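A arte de encaixar tigelas (e o armário que voltou a fechar!)

E depois há as tigelas. Já vos contei da gaveta dos panos e da prateleira dos frascos, mas as tigelas mereciam um texto só delas, porque foi a parte que mais gozo me deu em toda a arrumação da cozinha!

Em março contei as que tinha cá em casa: 18. Dezoito tigelas para duas pessoas, espalhadas por 2 prateleiras, umas viradas para baixo, outras com limões lá dentro, uma a servir de tampa a outra (não perguntem). Cada vez que queria bater ovos vinha tudo atrás.

O que mudou foi deixar de as guardar por conjuntos e passar a guardá-las por tamanho. Pus tudo em cima da mesa, comecei pela maior e fui encaixando, sem ligar nenhuma à cor nem à loja de onde vieram. E fica tão bonito! De cima só se veem as bordas, uma dentro da outra: castanho-claro, verde, laranja-avermelhado, e a vermelha no meio. Parece um alvo, ou uma cebola cortada, conforme a fome.

Duas coisas que aprendi pelo caminho: as tigelas têm de estar mesmo secas antes de encaixar, senão colam-se e é uma luta para as separar; e a de uso diário fica fora da pilha. A minha é a azul-ciano, serve para tudo, da salada ao iogurte, e merece lugar próprio.

A Nobuhle já me pediu ajuda para a cozinha dela, e eu toda contente, claro. Vou levar café e preparar-me para uma tarde inteira de tampas sem par. Depois conto!
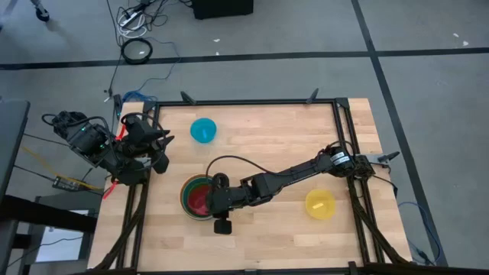 Khanyisile Hlongwane
Adorei! Também arrumo por tamanho, mas meto um guardanapo de papel entre as de loiça para não riscarem. E as tampas, guardas onde? As minhas continuam numa caixa e nunca encontro a que quero.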